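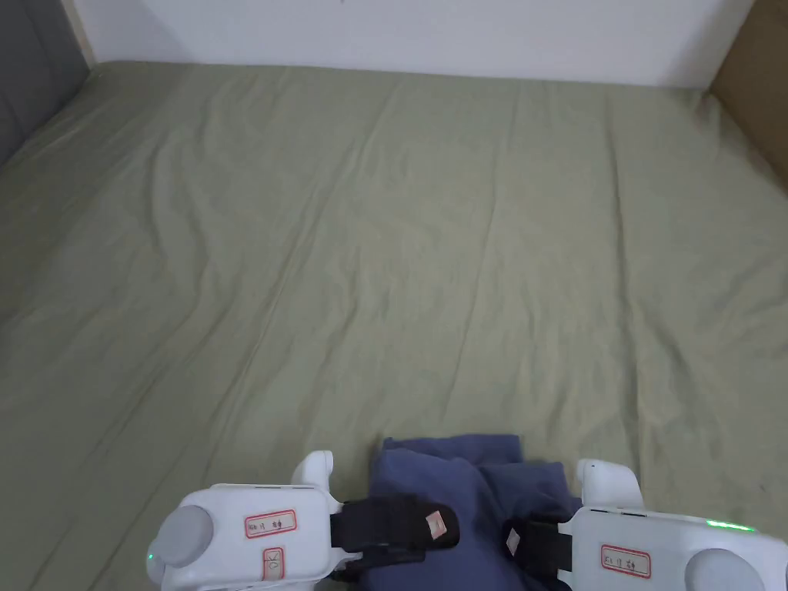 Bed linen is the largest class of textile that most houses, hostels and hospitals own, and it is bought, washed and replaced with less thought than almost any other. This chapter deals with the sheet as a piece of cloth under load. Chapter 1 treated fibre and yarn; from this point on the yarn is taken as given, and the questions are how the cloth is built, how it sits on the mattress, and why it changes shape in use. A fitted sheet such as the sage-green one in Figure 2.1 is held at its edges and free over the rest of its area, so any slack has to appear in the flat part, and it appears there as long, shallow creases running on the diagonal. The direction of those creases is of more use to the student than their number. Woven cloth is stiff along the warp and along the weft, and much less stiff at an angle to both.

2.1 Terms used in this chapter

Warp: the yarns that run the length of the loom.
Weft: the yarns that cross them.
Bias: any direction lying between warp and weft. The true bias lies midway.
Crease: a bend in the cloth that remains when the load is taken away.
Ripple: a bend that goes when the load is taken away.
Slack: the amount by which the cloth is larger than the surface it covers, measured flat.
Skew: the angle by which the weft departs from a right angle to the warp.

The words crease and wrinkle are used loosely in the trade. In this book a wrinkle is any raised line on the surface, whether or not it will stay there. A crease is always a wrinkle, but a wrinkle may be only a ripple. The two can't be told apart by eye while the cloth is still under load.

2.2 Thread count and weight

Thread count is the number of warp and weft yarns in a square inch, added together. Plain cotton sheeting is commonly sold at 200, and sateen at 300. The Plidar sheeting used in the worked problems at the end of this chapter is a plain weave with a count of 200. The Adau sheeting is a sateen with a count of 300. The two have nearly the same weight per square metre, which tells us that the yarn in the second must be finer.

Thread count taken alone is a poor guide to wear. Higher figures are often reached by using plied yarns and counting each ply. A cloth labelled 562 may hold far fewer yarns than the figure suggests, and the buyer should ask how the count was made. Weight per area is harder to inflate, and it can be checked with a cutter and a scale. Students should get used to asking for both values and to distrusting a supplier's sheet that gives only one.

Weight also governs drying time. A heavy sheet holds more water after the spin and needs longer in the tumbler or on the line. For a large laundry this cost may outweigh the difference in purchase price within the life of the sheet.

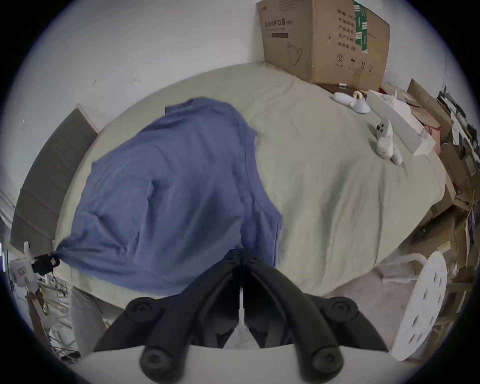

Why do creases set more firmly in cotton than in polyester? Water loosens the bonds between the chains in a cotton fibre, and those bonds form again in whatever shape the fibre has when it dries, whereas polyester takes up very little water and keeps the shape given to it by heat during manufacture.

It follows that the moment of greatest risk for cotton is the end of the drying stage. A sheet that is left packed in a warm drum will set in the shape of the pack. If it is taken out slightly damp and laid flat, it will set flat. Blends fall between the two, and the share of each fibre is a fair guide to how a blend will behave, though finish can alter the result. Resin finishes hold the cotton chains in place by chemical links and so reduce creasing, at some loss of tear strength. The loss is greater in light cloth.

2.3 Holding the sheet

There are three ways of holding a bottom sheet in general use. The flat sheet is tucked under the mattress and held by friction. The fitted sheet has shaped corners and elastic, and is held by tension at the edge. The tied sheet, now rare outside institutions, is held by tapes. Friction holding gives an even tension across the bed when it is done well, but it loosens with movement and needs remaking daily. Elastic holding needs less work. The tension it gives is concentrated at the corners and falls towards the middle of each side.

The depth of the pocket must match the depth of the mattress. If the pocket is too shallow the corner lifts. If it is too deep, the surplus is drawn up on to the top surface, where it collects along one border or spreads as ripples. The border against a wall is the hardest to reach and is usually the least well tucked, so surplus cloth is often found there.

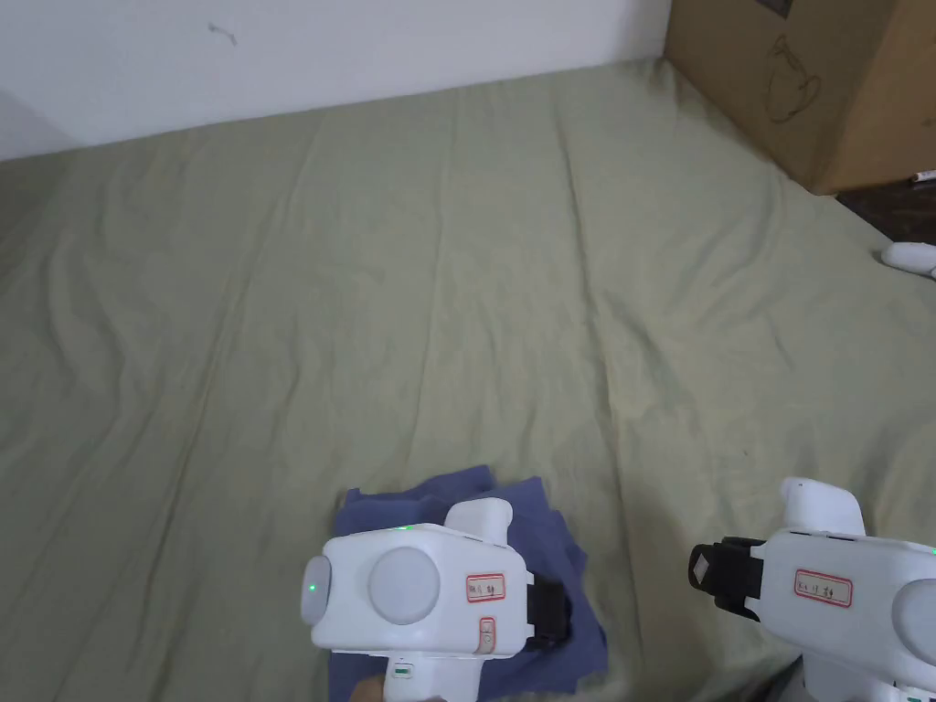 Figure 2.3 Sage-green sheet at the wall side of a bed, with slight bunching along the far edge.

Surplus may also come from the cloth itself. Sheeting is stretched along the warp during finishing and shrinks along the warp in the first washes. A maker who allows for this will cut the sheet long, and the new sheet will be loose until it has shrunk. Makers differ in how much they allow. The allowance should be stated on the label, but often is not.

2.4 Shrinkage trial

The Narnside trial, begun in July, is used in this and later chapters as a source of data. Fitted sheets in Plidar and Adau cloth were washed and dried on a fixed cycle and measured along warp and weft after each wash. The final measurements were entered on 5/9/19. All lengths were taken with the sheet flat, unloaded and at rest for a full day in a room of steady humidity, following the Friesen method set out in Appendix B.

Most of the shrinkage took place early. In both cloths the warp shrank more than the weft, and the Plidar cloth shrank by around 2 per cent more along the warp than the Adau. Skew grew slowly in both and had not levelled off when the trial closed. For this reason the skew values should be read as lower limits.

Before going on to section 2.5 the reader should be able to mark the warp, weft and true bias on a square of plain cloth, and to find its weight per area from a cut disc of known size.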